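Kitchen drawer tips from the Fandska test bench

Our simulator trains an arm to work with a cabinet drawer and one piece of produce on a wooden table. The policy was trained on 700 runs. Placing succeeded in 71 percent of test runs. Most of the rules that helped the arm apply to people too.

Open the drawer before picking anything up. Runs that grasped first had to set the item down again.

Pull on the center of the bar handle. Off-center pulls jammed the slide.

Leave clear space on all sides of the item. Jade Paquette repeated 50 failed runs with more clearance, and the grasp errors dropped.

Open the fingers wide before lowering them, and close across the narrow side of the fruit.

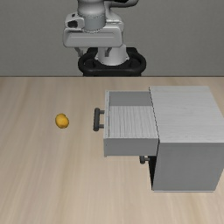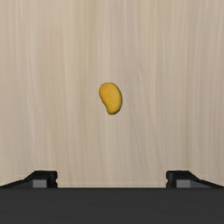 Lower the item to the drawer floor before letting go. Drops from above the rim rolled to the back, and the drawer then closed on them in 2 runs. Push the front shut slowly, with the hand flat. Handle stiffness was not varied in this set.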